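4.2 Collection setup and the label task

Label pickup was the hardest of the tasks we ran, mostly because a label is thin and the fingers have nothing to get under. Demonstrations were done with two hand-held grippers, no robot arm in the loop. Both hands were recorded even when one of them did nothing useful, which turned out to matter for the policy (see 4.4). Head view plus one wrist view per hand. Tool pose comes from the marker cubes, fused with the onboard inertial signal when the cube is lost.

Desk layout kept simple. One mat, one label, start pose of the hands free as long as both grippers begin short of the front edge of the desk.

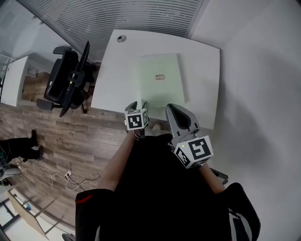
Figure 3. Head view, label task. Green mat and label on desk, both grippers with marker cubes.

We collected 244 demonstrations over July, split between two operators (A. Manole and G. Xenos). Of these 34 were dropped, nearly all for lost tracking on the left hand. The rest went in without trimming, so hesitation and re-grasps are still in the data. Earlier we tried cutting the pauses by hand; it made the policy faster but it then closed before it reached the mat. Not worth it.

Storage and sync were handled by Gitbridge, our in-house logger. Clock offset between head and wrist streams was estimated once per session with a tap on the desk. Six sessions needed the offset redone becuase the first tap was missed.

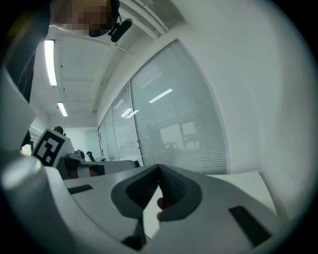
Wrist-view encoding was the part we changed most between the first and second runs. The baseline (Divex) feeds the full wide-angle picture to the encoder, resized. Problem is how little of that picture is about the grasp. With the tool turned up, the finger pads meet near the center but much of the rest goes to ceiling lights and glass panels with blinds, and the light reflections in the glass are bright enough to pull attention maps away from the pads. An operator's fingertip can also show up between the pads, which a robot-mounted gripper will never have. So we crop to a fixed window over the pads and keep a low-resolution copy of the full view as a second input. We call this variant Lornano. Random brightness patches are pasted outside the window at training time only.

Both variants were trained for 600 epochs with the same action head and same seed list. We did not tune the learning rate separately for Lornano, so the comparison probably favors the baseline a little.

Result in short: the crop helps on final approach and does next to nothing before that. Most Divex failures were early closes, with the fingers shut above the label. Lornano had fewer of those but slid more often, pushing the label accross the mat without lifting an edge. Dropping the low-resolution copy made things worse on starts with the hands far apart, where the head view alone left the depth unclear. Masking the fingertip gave no clear change and we left it out of the final runs.

Transfer to the Pangilinan bench is covered in 4.3, same weights, different desk height.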